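A visit to Jistside: the kitchen that only exists on a server

Posted February 5, 2025

I went to the Jistside open afternoon mostly for the coffee and the chance to see how the other half gathers its data. We do ours at Jevwood with real benches and real crockery, and we break a fair amount of it. Jistside does nearly all of its kitchen work in simulation.

The office is on the second floor, above a carpet showroom. There were a dozen of us, split into two groups. Mine was taken round by Annick Vachon, who runs the collection side and has been there since the start. She gave a short talk standing up, with no slides, and then let us look over people's shoulders.

The project is called Pleralar. The aim is a policy that can take a spoken or typed instruction about food and dishes and carry it out at a counter. To train it they need examples, and the examples come from people driving a simulated arm by hand. Each operator gets an instruction on one screen and the kitchen on the other. They do the task, mark it as good or bad, and the next one loads. When we visited the set held 3,937 episodes, of which 944 were recorded in January.

Most of the current batch is sink work. A plate is in the basin with food on it and something has to be moved in or out.
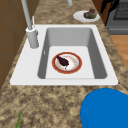
Sink task in the Pleralar kitchen, with part of the blue arm at lower right and a second plate behind the basin.

The sink is harder than it sounds. The walls of the basin limit how the arm can come in, and the tap is in the way on the left. Operators learn to lift well clear of the rim before moving sideways. Annick said new starters nearly always catch the edge in their first hour, and those attempts are kept but tagged as failures. I asked whether they train on the failures. For now they don't. They use them to test a separate model, Waaka, which is meant to judge whether an episode succeeded without a person having to watch it.

I had a go myself. The controller is a small handheld thing and the arm follows it with a slight lag, which takes some getting used to. My instruction was to move the food from the plate in the sink to the plate behind. I dropped it twice and was politely moved along. The woman next to me, who normally does scheduling for a bus company, got hers first time.

Between episodes the software swaps the food and shifts things on the counter, while the kitchen itself stays put.

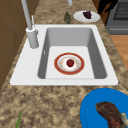 There was a good discussion over how much swapping is enough. One visitor thought they should be changing the worktop and the lighting as well, or the policy will only ever know one kitchen. Annick agreed in part. Her view is that they want the grasping to be dependable first, and a second kitchen is planned once the set passes a size she wouldn't commit to.

Checking takes up more time than I expected. Of the episodes so far, 3,020 have been reviewed by a second person, and the rest are in a queue. The reviewer sees the instruction and the recording but not the operator's own mark. Where the two disagree, it goes to Annick. The usual cause is wording. "Put it by the sink" has led to a lot of arguments, and they have now stopped using "by" altogether.

I would have liked to see something running on a real arm, but that is done at another site and wasn't part of the afternoon. The questions were cut short too, as the second group was waiting on the stairs.

If you want to go, they plan to run another one in the spring. Places are free but you have to write in beforehand. Parking behind the showroom is for customers only, so use the pay and display across the road.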